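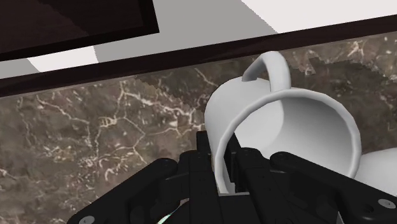

Mug, close up

Kitchens and Bathrooms > Worktops > Lifetime sealant on stone, is it a con?

damp_course
Joined: May
Posts: 31

We're having the kitchen done and have got as far as worktops. The quote from Trovia is £3,000 for the stone, fitted, which I can live with. Then under it there's a separate line for "Sakono lifetime protection", and the salesman went very vague when I asked whose lifetime. Mine, the stone's or the company's?

He says without it the first cup of tea left standing will leave a ring and I'll be back within a year begging them to polish it out. My mother had stone in her kitchen for as long as I can remember, never put a thing on it except a damp cloth, and it looked fine when the house was sold.

Has anyone paid for this stuff and been glad they did? Please don't tell me to ring Trovia and ask, I've done that.

gritstone_gert
What stone? You haven't said and it makes all the difference. Granite hardly drinks anything. Marble marks if you look at it while holding a lemon. Quartz is mostly resin and stone dust and doesn't need sealing at all, so if they've quoted you sealant on quartz, walk out.

damp_course
He called it "natural stone" and the sample has a name on the back that sounds like a holiday resort. Brownish grey with cream veins running through. I asked if it was granite and he said "it's in that family". I didn't find that reassuring.

gritstone_gert
"In that family" means he doesn't know. Plenty of stone gets sold as granite that's nothing of the sort. Do the lemon test on an offcut: squeeze a bit on, leave it ten minutes, wipe it. If there's a dull patch you've got something with marble or limestone in it and sealing it won't help you. Sealant is for stains. Acid eats the surface, and that's a different problem.

Halfpint
I'll be the one to disagree. We paid for Sakono when we had ours done and I'd pay for it again. Red wine, curry, beetroot, two teenagers, not a mark anywhere.

damp_course
But how do you know it wouldn't have been the same without?

Halfpint
I don't, do I? I haven't got a second kitchen to compare it with. I don't know my house would have burnt down without a smoke alarm either.

oldplumbline
A smoke alarm costs a tenner and goes off when there's smoke. Read the guarantee. I've got a copy from my sister's job and page 19 is where it gets interesting. You have to clean with their own brand of spray, keep the receipts, and have it "reviewed" every 2 years by an approved fitter, whom you pay. Miss one and you're on your own. Some lifetime.

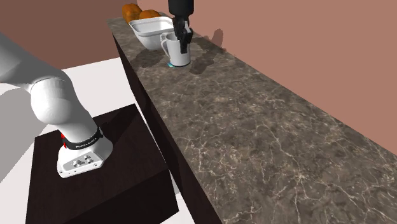
The sort of colouring I mean. Faint veins in the middle, much bigger ones at the near end

damp_course
The sample is the size of a bathroom tile so I've no idea which bit of the pattern I'd be getting. Could be all veins or none.

gritstone_gert
Can't tell you what it is from a picture and nor can anyone else, whatever they say. Go and see the actual slab. If Trovia won't let you, ask yourself why.

Are you anywhere near Arnport? Abou Zeid have a yard out past the station where you can walk about and put your hand on things. They cut for half the kitchen firms along the coast. I bought a hearth from them. They sold me a plain bottle of sealer and told me to wipe it on with a rag when water stopped beading.

Halfpint
So you do seal yours then.

gritstone_gert
Yes, from a bottle that lasts years. I never said don't seal it. I said don't pay for a certificate.

tealeaf77
Slightly off the subject but does a mug of tea really leave a ring on stone? We have laminate and I've never used a coaster in my life.

oldplumbline
On pale marble it can, if it's slopped over and left all night. On something brown and blotchy like that I'd be surprised if you ever saw it.

Halfpint
You'd be surprised until it was your worktop.

damp_course
Update. Rang Trovia again (I know, I know) and asked for an offcut to take home. They can't do that, but they can knock a third off the Sakono if I sign this month. If it's worth the full price I don't see why it's suddenly going cheap.

Going over to the Arnport yard with a lemon in my pocket. Will report back.

gritstone_gert
Ask them before you squeeze it on anything.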